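Valquíria Peixoto
July

3. Collecting Demonstrations

3.1 Why processors

Most public collections of robot demonstrations are heavy on blocks, mugs and drawers. We have nothing against mugs, and have trained on a great many of them. But a mug forgives. A policy that learns to approach one with its fingers a little too far to the left will usually come home with the mug anyway, and its authors will report a success. We wanted a task where sloppiness in the examples would show up as sloppiness in the policy, early enough for us to do something about it.

Work inside an opened desktop computer met this need better than we would have liked. The Komden set, as we call it, covers the approach to the processor socket, contact with the parts around it, and the retreat. The working space is crowded with memory slots, connectors and cables, all of which were laid out for human fingers and none of which move aside. A motion that looks perfectly sensible from across the room can be a bad idea at the scale of a socket lever.
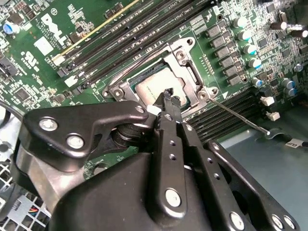
Operators were told to pause before contact, and this instruction caused more argument than any other in the study. A pause is easy to ask for and hard to standardize. One operator paused like a person checking for traffic; another paused like a person waiting for a bus. Early policies trained on the mixed data learned both habits and chose between them in a way we never managed to predict. We finally fixed the pause at 3 seconds, signaled by a tone in the operator's headset. Everyone disliked the tone, but the pauses became the same length, and the policies stopped loitering over the board.

3.2 Recording setup

Each episode stores joint positions, gripper commands, and synchronized video from the wrist and from fixed viewpoints. The wrist view shows the contact area in detail but gives little sense of where the arm stands with respect to the case. The fixed views have the opposite weakness: they show the arm and chassis together, and the fingers tend to hide exactly the thing one would like to see. We train on the views jointly and report the effect of dropping each one in Section 5.

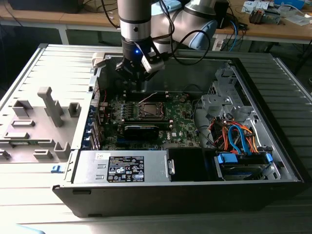 Figure 2. Fixed view of the workspace during collection. The tower lies on its side with the side panel removed, and the gripper points down toward the motherboard.

Demonstrations were gathered with Dravden, our teleoperation software, which had served well enough on tabletop tasks. Its default scaling turned out to be far too generous for work of this kind. A comfortable movement of the operator's hand became an uncomfortable movement of the gripper, and we reduced the scaling twice before the first usable session. Operators then complained of doing everything in slow motion. They were right, and we left it as it was.

3.3 Starting positions and discarded episodes

Starting poses were drawn at random within a small volume over the case. We had first let operators choose their own starting poses, on the theory that people naturally vary what they do. They do not. Given a free choice, each operator found one favorite pose and returned to it with great loyalty. The random draw removed this preference and added a few awkward approaches that nobody would have picked, several of which proved useful in training.
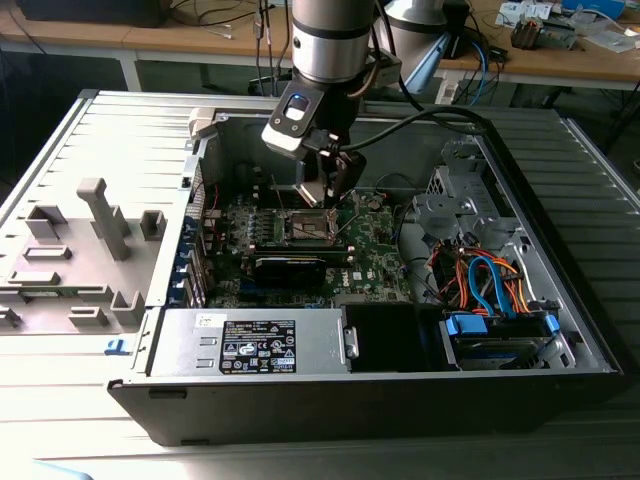 After screening, the set contains 1845 episodes. The screening rule is simple: an episode is discarded if a recording stream is incomplete, if the operator calls for a stop, or if the arm ends outside the retreat volume. Clumsy but complete episodes are kept. We tried a stricter rule in which two reviewers also rated each demonstration for smoothness, following the practice used in the Pondcombe study, but our reviewers agreed with each other so rarely that the rating mostly measured who had been on duty.

Keeping the clumsy episodes has a second benefit. They contain corrections – the small backing-off and trying-again that a tidy demonstration leaves out – and a policy that has never seen a correction has little to go on when it needs one. The baseline in Section 5 was trained on a subset of 200 episodes selected for neatness. It moves beautifully until something goes wrong.

We set aside 15 episodes per operator for evaluation and did not use them for tuning. The split is by session, following Vigfúsdóttir, so that near-identical attempts made minutes apart cannot land on both sides of it. An earlier split by episode gave us much better numbers, which we enjoyed for an afternoon.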